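Faux flowers that don't look faux (quick version)

Posted 8/6/24

Did 17 of these for the Meredith open house so I have opinions now. Short on time, here's what works.

What you need
Stems, mixed. A vase with some weight. Wire cutters. Hair dryer or steamer. Old tablecloth to work on, patterned ones hide the glue spots.

Step 1. Unbend everything
Stems come out of the box flat as a pancake. Bend each one out from the bottom up, a little curve, never dead straight. Creased petals get the dryer on low, then fingers. Keep it moving or teh edges melt. Ask me how I know.

Step 2. Cut to size
Tallest stem first. One and a half times the vase height, more or less. Cut the rest shorter, all different. Too long is fixable, too short goes in the bud vase.

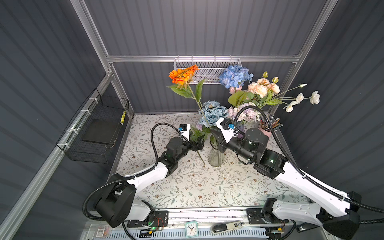

Step 3. Build the greens
Greens before blooms. Always. Four stems for a small vase, crossed inside so they lock each other in place. If they slide around, crumple some chicken wire and shove it down there. Foam works too but it sheds.

Step 4. Add the blooms
Odd numbers if you can. Big ones low, small ones up and out. Turn a couple to face sideways, real flowers dont all stare at you. Leave gaps.

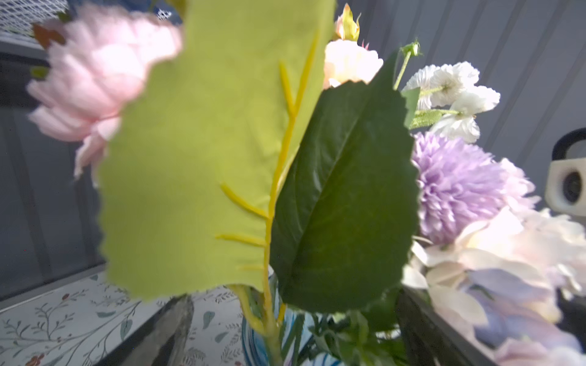 Color is where most fake bunches go wrong. One green all the way through reads as plastic from across the room, so buy from two different lines and mix. A pale yellow-green leaf lapped over a dark forest green one, like these two, gives you depth for no extra work. Toothed edges on both help tie them together. Watch the veins though, bright yellow ones can look stitched on up close, so turn those leaves a bit or put them toward the back.

Step 5. Dust and check
Walk away, come back, look from the door. Fix the bald spot (always one). Cool dryer for dust, once a month. Keep out of direct sun, the Humport reds I bought in January are already pink.

Storing
Upright in a tall box, tissue between the heads. Do not squash. Label the lid.

Wreaths next, when I get a minute.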